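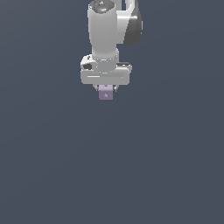 Bresthorpe Field and Boundary Transcriptions

Contents

This repository holds transcribed entries from the Bresthorpe estate survey books, with a lookup table of field names and a file of boundary notes. It covers the three farms on the north side of the parish: Pesar, Bagheri and Zarow. The mill land is not included.

Files

fields.csv: one row per parcel, 400 rows
boundaries.csv: stretches of boundary, each tied to two parcels
names.csv: variant spellings of field names
notes.txt: remarks on hard readings

Columns in fields.csv

parcel_id: farm letter and running number, e.g. Z019
farm: Pesar, Bagheri or Zarow
name_as_written: spelling in the survey book, unchanged
name_modern: blank where no later name is known
acres, roods, perches: as written, not converted
use: arable, meadow, pasture, wood or waste
page: page in the survey book

Transcription rules

Capital letters and spelling follow the source. Abbreviations are spelled out in square brackets. A reading in doubt is followed by a question mark, with a line in notes.txt under the same parcel_id. Struck-out words are left out of the CSV files and recorded only in the notes.

Known problems

Page 19 of the Bagheri book is stained along the inner margin, and the perches column cannot be read there. Those cells are blank. Blank does not mean zero.

The brook between Pesar and Zarow was straightened after the survey. Boundary rows follow the old course, so they will not line up with later maps. Page 20 of the Zarow book lists two parcels under the same number; they are entered as Z041a and Z041b.

Encoding

UTF-8, comma separated, header in the first row. Fields containing commas are quoted.

Changes

June: merged duplicate rows in names.csv; corrected farm letters in boundaries.csv.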